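# Kapitel 4: Fachwerk, Rahmen und die Sache mit dem Dreieck

Ich fange dieses Kapitel mit einem Geständnis an: In meinem ersten Semester habe ich ein Bücherregal gebaut, das keine zwei Wochen gerade stand. Vier Bretter senkrecht und waagerecht verschraubt, fünf Böden dazwischen, alles schön rechtwinklig. Dann kamen die Bücher hinein, und das ganze Ding legte sich nach links wie ein müder Hund. Ich habe noch mehr Schrauben hineingedreht, es hat nichts genützt. Mein Nachbar hat schließlich eine Latte schräg hinten drübergenagelt, und das Regal stand noch da, als ich Jahre später ausgezogen bin.

In den Kapiteln 1 bis 3 haben wir uns mit einzelnen Stäben beschäftigt - Zug, Druck, Biegung, ein bisschen Knicken. Jetzt setzen wir sie zusammen, und da wird es richtig schön! Denn ein Haus, eine Brücke oder ein Dachstuhl besteht fast immer aus vielen schlanken Teilen, und ob das Ganze hält, hängt mindestens so sehr von ihrer Anordnung ab wie von ihrer Dicke.

## 4.1 Warum ein Viereck umfällt

Nehmt euch bitte vier Streifen fester Pappe und vier Musterklammern und baut daraus ein Rechteck. (Wirklich machen, nicht nur lesen! Ich merke es in den Übungen sofort, wer die Pappe weggelassen hat.) Drückt jetzt oben seitlich dagegen. Das Rechteck wird zum Parallelogramm, ohne dass sich auch nur ein Streifen verbiegt. Alle Seiten behalten ihre Länge, geändert haben sich die Winkel.

Das Gleiche mit drei Streifen: Es passiert nichts. Ein Dreieck mit drei festen Seitenlängen hat genau eine Form, das kennt ihr aus der Schule als Kongruenzsatz SSS, und vermutlich habt ihr damals wie ich gedacht, dass man das nie wieder braucht. Falsch gedacht, davon leben die Zimmerleute seit Jahrhunderten.

Für gelenkig verbundene, ebene Fachwerke gibt es dazu eine kleine Abzählregel, die wir in diesem Kapitel dauernd benutzen werden:

**s = 2k − 3**

Dabei ist *s* die Zahl der Stäbe und *k* die Zahl der Knoten. Beim Dreieck stimmt es: k = 3, also s = 3. Beim Viereck bräuchten wir fünf Stäbe, wir haben aber nur vier - es fehlt die Diagonale, also genau die Latte meines Nachbarn. Aufpassen müsst ihr trotzdem: Die Regel ist notwendig, aber nicht hinreichend. Man kann die richtige Anzahl Stäbe so ungeschickt verteilen, dass ein Teil doppelt gesichert ist und der andere wackelt. Ein paar solche Fälle kommen in 4.4, und einer davon ist ziemlich gemein.

## 4.2 Steife Ecken

Nun werdet ihr einwenden, dass es doch jede Menge Rechtecke gibt, die wunderbar stehen: Türrahmen, Fenster, Tische. Stimmt natürlich. Dort sind die Ecken nicht gelenkig, sie sind *biegesteif*, und die Stäbe müssen deshalb mehr leisten. Sie bekommen neben Zug und Druck auch Biegemomente ab, und die sind bekanntlich teuer.

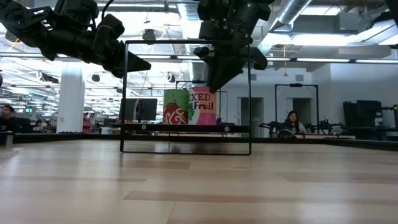 *Abb. 4.1: Stehender rechteckiger Rahmen mit verschraubter Querstrebe auf einer Tischplatte.*

Was bringt denn eine waagerechte Querstrebe, wenn keine Diagonale da ist? Bei lauter Gelenken: gar nichts, man hat dann einfach zwei wackelige Vierecke übereinander. Sind die Anschlüsse dagegen steif, hilft sie durchaus, denn sie zwingt die Pfosten zu einer anderen Biegelinie, und die seitliche Verschiebung wird kleiner. Wir rechnen das in 4.5 durch, mit allen Momenten. Bis dahin reicht das Gefühl dafür.

## 4.3 Die Halle von Vurmont

Mein Lieblingsbeispiel, das uns durch das ganze Kapitel begleitet, ist die alte Markthalle von Vurmont. Der Dachstuhl besteht aus 109 Stäben, alle aus Lärche, und wer im April am späten Nachmittag hineingeht, sieht das Licht so flach durch die Binder fallen, dass man jede Strebe einzeln verfolgen kann. Ich war mit meinen Kursen so oft dort, dass mir die Käsefrau inzwischen Rabatt gibt.

Spannend ist der Vergleich mit dem Steg bei Furkbridge. Der hat 116 Stäbe, also gar nicht viel mehr, trägt aber ganz anders: Im Dach liegt der Schnee verteilt, auf dem Steg laufen Leute herum, und die Last wandert mit. Ein Stab, der eben noch gezogen wurde, kann einen Schritt später gedrückt werden. Im Aufgabenteil bekommt ihr dafür eine Einzellast von 900 N, die ihr Knoten für Knoten über den Untergurt schiebt. Das ist Fleißarbeit, ich weiß, aber danach seht ihr Brücken anders an.

### Bevor es weitergeht

- Baut das Pappviereck und setzt eine Diagonale ein. Spielt es eine Rolle, welche der beiden?
- Ersetzt die Diagonale durch einen Faden. In welche Richtung hält das Viereck jetzt, in welche nicht?
- Sucht in eurer Wohnung drei Rechtecke, die ohne sichtbare Diagonale stehen, und überlegt, wo die Steifigkeit herkommt. (Kleiner Tipp: Schaut bei Schränken mal auf die Rückwand.)

Für die Rechnungen ab 4.4 braucht ihr das Knotengleichgewicht aus Kapitel 2. Wer da unsicher ist, blättert bitte jetzt kurz zurück und rechnet den Ausleger mit der 200-N-Last noch einmal.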